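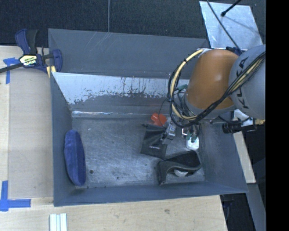 A big grey metal bin with pale wood round it.

I've been meaning to write up my bin system for ages, mostly so I can stop typing it out in replies to people, so settle in with a cuppa. It's for anyone whose shed, garage or cupboard under the stairs has got to the stage where you buy a second roll of masking tape because finding the first one would take all afternoon. (I once owned 7 rolls. I know.)

Start with the biggest container you've got and tip everything into it. Screws, hooks, dried-up glue, the lot. People hate this bit and want to sort as they go, but sorting as you go means moving things from one shelf to another shelf and feeling busy. Get it all in one place, have a biscuit, then begin.

I like metal for the big one. Plastic crates go brittle in a cold shed and one November mine gave way at the corner while I was carrying it full of paint tins, and I had Fagundes eggshell all up the path. You can still see a bit by the drain. Metal costs more and it's noisy, but if you lay an old bath mat in the bottom the din stops and small things don't skitter about.

Sort by job, never by size. I had a lovely chest of tiny drawers for years with screws graded from titchy to enormous, and every single time I wanted to put up a shelf I had to open six of them. Now there's a box for hanging things on walls (plugs, screws, picture wire, pencil, the little level), a box for leaks, a box for bikes and a box for anything with a plug on it. If something belongs in two boxes, buy two of it. A spare pair of pliers is cheaper than your temper.

Labels! Write them on the front and the lid both. Lids wander. I use the Flikance chalk pens, which wipe off metal with a damp cloth but stay put if you leave them overnight before handling. Ordinary marker is fine too, and when you want it off, rub it with a bit of hand sanitiser on kitchen roll.

Greasy bins and tins clean up best with washing soda in hot water. Two tablespoons to a washing-up bowl, gloves on, leave it while you do something else. Don't use it on aluminium as it goes a nasty dull colour — I lost a good roasting tin finding that out. For rust spots, a ball of kitchen foil dipped in vinegar and rubbed in small circles, then rinse and dry it properly with an old tea towel. A wipe of cooking oil afterwards will do for indoors. In a shed I'd use wax.

Bare wood shelves and worktops soak up every ring and drip, so give them something before you load them. I did mine with Grustard hard oil, two coats, and the tin is still going. Put it on thin. Thinner than that. If it's sticky the next morning you've used too much, and all you can do is rub it back with a rag and a drop of white spirit and try again. Lay the rags out flat outdoors to dry before they go in the rubbish, please, as oily rags screwed up in a heap can catch fire by themselves.

Metal bins scratch oiled wood something rotten. Stick felt pads on the bottom, or do what I do and glue on strips cut from a dead wetsuit, which grip as well. Car boot sales are good for wetsuits.

Odds and ends that don't fit anywhere else:

Silica packets out of shoe boxes go in with the drill bits.

Half a tube of sealant will keep for months if you push a long screw down the nozzle and wrap it in cling film. Put a bright one in so you spot it.

Fuveck do a magnetic strip meant for kitchen knives that holds spanners beautifully. Screw it into something solid, not plasterboard.

Sandpaper curls in the damp. Keep it flat under a heavy book or in a ring binder with the grits on the dividers.

Keep one small tub for mystery parts and be strict about it. When the tub's full, the oldest half goes to the tip. I've only regretted it once, and that was the foot off the tumble dryer, so it's been on a folded beer mat ever since.

Next time I'll do paint tins and how to stop the lids welding themselves shut.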